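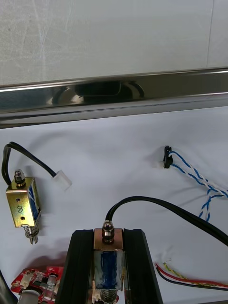

GRIPPER TRIAL INSPECTION CHECKLIST
Ivent Assembly Laboratory, Cell 2
Subject of trial: Atley parallel gripper, compared with Oltusden parallel gripper
Date of inspection: 11 Dec 2023
Inspector: Nélida Ledesma
Second reader: Senan Mac Giolla

Entries are marked S (satisfactory), A (action required) or N (not checked). Comments are to be completed for every A and may be added elsewhere.

Section 1. Before power is applied

1.1 Emergency stop within reach of the seated operator. S
1.2 Emergency stop halts both arms from either button. S
1.3 Arm base bolts marked and marks aligned. S
1.4 Gripper mounting screws tightened to the value on the cell card. A
Comment: The cell card still shows the Oltusden value. The Atley adapter plate takes a different screw. Card to be replaced before the next session.
1.5 Wrist camera bracket secure, lens clean. S
1.6 Camera cable has slack at full wrist rotation. A
Comment: Slack is sufficient to the left. To the right the cable draws tight before the joint limit. Joint limit reduced in software until the cable is rerouted.

Section 2. Gripper function, no part held

2.1 Fingers close evenly and meet at the tips. S
2.2 Fingertip faces free of burrs. S
2.3 Open and close repeated 300 times without a fault message. S
2.4 Fingers hold position when air or power is removed. N
Comment: Deferred. The test requires a second person inside the marked area, and Mr. Villalba was not available.

Section 3. Handling of parts

Part set: solenoids with leads, round red circuit boards, wire harness. Parts are presented on a paper-lined steel tray, with yellow bins to either side.

3.1 Solenoid lifted by the body without contact with the plunger. S
3.2 Solenoid held upright with its lead attached. S
Comment: Grip force set at 40 percent for the Atley. The Oltusden fingers needed a higher setting and left marks on one label in August.
3.3 Circuit board lifted by the edge, no contact with components. A
Comment: The Atley fingers are wide for this board. Approach from the side with the terminal block is not permitted until narrower tips are fitted.
3.4 Paper liner stays in place during pick. S
3.5 Arms keep the set separation while working over the tray. S
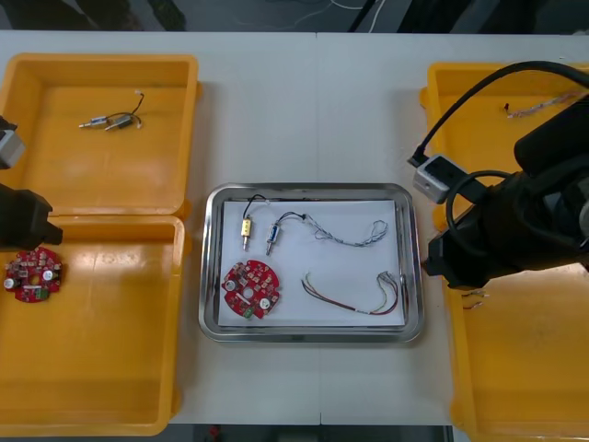 Mohcine Saber: I would not pass 3.5 on the strength of one shift. The separation was set with the Oltusden fingers, and the Atley fingers are longer. Please repeat it with both arms at the slow speed and enter the smallest distance the controller reports, for each gripper. Until then I would prefer to see an A.

Response of the inspector: Accepted. Item 3.5 is changed to A. The original entry is left in place for the record, as required by the laboratory procedure. The repeat test is assigned to Uriel Figueroa.

Section 4. Wires and connectors

4.1 Stripped wire ends kept clear of the fingers during approach. S
4.2 Harness picked by the insulated portion only. S
4.3 Small connectors gripped on the housing and not on the leads. A
Comment: Both grippers are rated the same here. Of 242 recorded attempts across the two, the log does not separate housing grips from lead grips, so no comparison can be made. A column is to be added to the log.
4.4 Wrist camera view usable close to reflective metal. A
Comment: Exposure is to be fixed by hand. Automatic exposure shifts when bright steel enters the view, and the controller then loses the edge of the part.
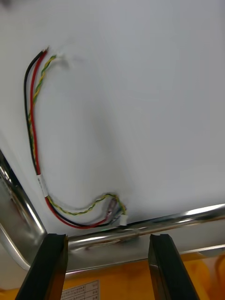 Item 4.4. Wrist camera view of the harness and steel rail, gripper fingers in the foreground.

Section 5. Close of session

5.1 Arms returned to rest position. S
5.2 Parts counted back against the tray list. S
5.3 Finger pads inspected for wear. S
Comment: Pads are to be replaced at 2,000 cycles or at the first visible cut, whichever comes first.
5.4 Logs copied to the Olivares server. S

Result: Atley gripper approved for continued trial at reduced speed. Not approved for unattended operation. Items 1.4, 1.6, 3.3, 3.5, 4.3 and 4.4 remain open, and 2.4 is to be completed at the next inspection.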